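Ticket: garment folding set, left/right streams out of step
Project: Sketora
Component: handheld gripper capture, two-arm
Priority: medium
Status: open, workaround in place
Reported by: Kulap Phuthong
Assigned to: Ctibor Vrabec

Summary
Two-handed cloth episodes fail the sync check on import. The left and right gripper streams drift apart during the episode, and the importer rejects anything above the limit. Single-hand episodes are not affected.

Scope
Batch of 200 episodes recorded with the Nirnix build. 44 rejected. All 44 are two-handed. Most of them are long ones, where the operator had to untwist the garment before starting the fold.

Steps to reproduce
Start both grippers from the capture app. Record a two-handed fold longer than a minute. Stop, upload, run the importer with default settings. Check the sync column in the report.

Expected: offset stays flat from start to stop.
Got: offset starts near zero and grows. By the end of a long episode it is roughly 6 video intervals.

Log

Kulap Phuthong
First guess was the upload, as we had dropped packets last October and the symptom looked similar. Pulled the raw files straight off both devices and ran the importer locally. Same rejections, same offsets. Upload is ruled out.

Ctibor Vrabec
Checked the clocks. Both grippers take the time from the host at session start and then run free. The right one runs slow against the host. Swapped the two units between hands and the slow stream moved with the unit, so it is the device and not the app slot. Please don't recalibrate it yet, I want a clean trace first.

Kulap Phuthong
Understood. Left it alone. Changed the cable on the slow unit in the meantime, no difference.

Amber Dijkstra
From the labeling side: a few rejected episodes can be saved by hand. The moment the jaws close on the cloth shows in both videos and works as a common mark. It fixes the start only. With drift you need a second mark near the end, and a soft garment doesn't always give you one. I would not do this for the whole batch.

Ctibor Vrabec
Agreed. Don't hand-align. If the drift is linear we can fit it from the host heartbeat and resample. I need episodes with both grippers on the same garment and both jaws in view for part of the time, so I can check the fit against something visible. Panels of different colors help, it is easier to see which part of the cloth each jaw has.

Attachment added 27th May

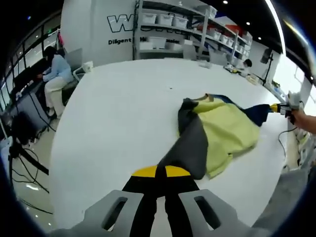 Kvido Gajdoš
Capture operator, Sketora

Attached is from one of the episodes Ctibor asked for. Three-color garment on the white round table, one gripper on the charcoal part and the second on the navy end, so both contacts can be checked in the same view. The cloth is bunched at this point. I will send the raw files for the full set with the host log, same naming as before.

Two things I noticed while recording. The app shows a green sync mark for the whole episode even when the importer later rejects it, so the mark is no use to the operator. Also, restarting both grippers between episodes seems to keep the offset small, but I only tried it on short ones.

Ctibor Vrabec
Files received. Heartbeat fit looks linear on the ones I have run so far. The restart observation makes sense — a restart pulls a new time from the host. Use it as the workaround for now: restart both units before every two-handed episode and keep episodes under a minute where the task allows.

The sync mark only compares start times. Opened as a separate ticket against the capture app.

Open items
Resample script to be run on the 44 rejected episodes (Ctibor).
Clean trace of the slow unit before recalibration (Ctibor).
Hold labeling on two-handed episodes until the resampled files are in (Amber).
Restart step to be added to the operator sheet (Kvido).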